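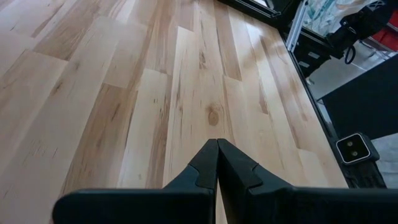 *The new tabletop at Aswood, with its small oval knot near the middle.*

The big table is in, and it's a beauty! Anyone who has sat at the old one at Aswood (and picked at its peeling corner while waiting for the kettle) will be glad to hear that the replacement went into the workshop's front room in May, in time for the evening mending group.

The top is a pale hardwood, made up of boards in staggered lengths, and no two of them match. Some are nearly white, others run to honey with brown streaks and flecks all through the grain. It has a smooth finish with a soft shine to it, and a black edge along the side.

Fitzgerald Dvorak found it at a clearance sale in Grorkholm and drove it back with Arlo Calloway, a trip that took 5 hours with a stop to retie the straps. "I kept looking at it in the mirror," Arlo told us. "There's a little knot in it with the grain bending round, and I'd decided by the first roundabout that I was sitting next to that."

The money came from the spring raffle, which raised £3225, and what's left will go towards new lamps. The table seats 18 if people are friendly with their elbows.

Come and try it any evening from 7. Please use a mat under hot mugs, and bring a cushion if you can, as we are still short of decent chairs.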